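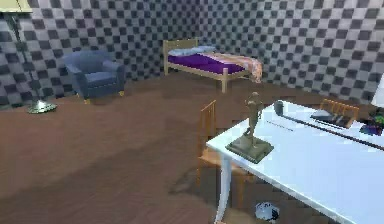
Unit 6: Specialised retail districts and the visitor economy

Reading: Krajewska, chapters 3 and 4. Tutorial leader: Elin Parri.

6.1 Definitions
A specialised retail district is a contiguous urban area in which one category of goods accounts for a dominant share of shopfronts. The category may change over time while the district keeps its name and reputation. Tourist literature tends to lag behind such changes by several years.

6.2 Formation
Clusters usually form near a transport interchange with cheap upper-floor tenancies. Sellers of comparable goods locate together to reduce the buyer's search costs. Once the cluster is known outside its own catchment, day visitors begin to arrive, followed by overnight visitors. Food and beverage tenancies increase at this stage, and rents at street level rise first.

6.3 Case: Jerum Arcade precinct
The precinct began as a wholesale market for radio parts. By 2000 it held 417 registered tenancies, most of them under 90 square metres. The later count of 791 includes subdivided upper floors and isn't directly comparable. Hobby and collectables traders took over the upper levels; component dealers remained in the laneways behind the station. Refer to the Rarnel survey for tenancy categories, noting that "mixed leisure" covers both themed cafes and game centres.

6.4 Visitor segments
Enthusiast: repeat visits, high spend per item, long dwell time, low use of guided tours.
General leisure: single visit, low spend on goods, higher spend on food.
International: purchases weighted towards tax-free counters; strongly seasonal, with a peak in December.

The segments overlap. The Nelteo model assigns each respondent to one segment only, which overstates the separation between the first and third.

6.5 Tutorial preparation
Select a district you can visit on foot. Map the ground-floor uses on both sides of one block and colour them by category. Write one page on whether the district's published image matches its current tenancy mix. Bring a printed copy to the tutorial centre.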